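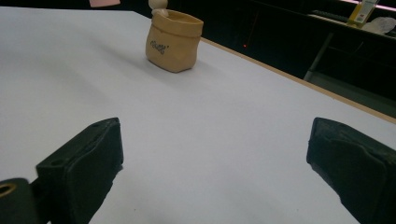 Tips for Budgeting a Small Robot Arm for Your Home Workshop

I get so many messages about this now, and I love it! Small arms have come down to the price of a decent table saw, and plenty of people with a spare bench want one for sorting, packing or fetching little things across a table. I've helped set up two so far (mine and Jirayu Kaewmanee's) and here are the tips I'd pass on before you order anything.

Write the job down first

One sentence is enough. Mine said "pick up small light things from a table and set them down in another spot without squashing them." Stick it on the wall over your bench and read it each time you're tempted by a bigger model. Jirayu wanted to move paint cans, which took him straight out of the price range he'd been reading about for weeks.

Split the budget before you shop

My total came to $3,743, and the arm with its controller was $2,921 of that. The rest went to fingers, cables, a power strip with a proper switch, clamps, and a table I should have bought at the start. If you have $3,743 to spend, don't go looking at $3,743 arms!

Look at what the gripper includes

Some sellers list the arm alone, some throw in a gripper with bare hard fingers, and a few include padded ones. Ask for a photo of what's in the carton. I bought Karkwood pads separately and they're great on thin-walled things – paper sacks, little planters, yogurt cups. Pads wear at the edges, so order a second pair with the first and save on shipping.

Test the grip by hand

My favorite tip, and it costs very little. Before you pay for an arm, get the fingers on a hand-held grip and try your own objects with them. Open, close in, lift, put down. You find out fast which things are too wide, which ones slide, and which ones crumple. Rongrong Lu did this at her kitchen table for a couple of evenings and ended up choosing a wider gripper and a cheaper arm than she'd planned. I was so pleased for her!

Table before arm

A plain, smooth, light-colored top is easiest to work on. Small parts show up well against it and so does dirt. Wipe it with a damp cloth and a drop of dish soap, then dry it. Push down on each corner, and if it rocks, fix that first with a folded shim or a new foot. Keep the shelf behind it for boxes and bags, outside the arm's reach.

Measure the reach with string

Cut a piece of string to the reach on the spec sheet, tape one end where the base will sit, and swing the other end over the table. Then try it again a little shorter, as the last bit of reach is where a small arm is weakest. Ten minutes, no tools.

Used or new?

Used can be wonderful. Jingyi Li got a Prolard arm for $2,000 with the stand thrown in. Ask to see it run for at least 90 minutes, listen at each joint, and check that you can still buy the power supply. I'd skip anything without its emergency stop.

Leave room for later

You'll want a second set of fingers. You'll probably want a camera too – keep a line open for it, even if it says zero for the first year. My own sheet still has "Jillico tray, maybe" at the bottom and I look at it far too often.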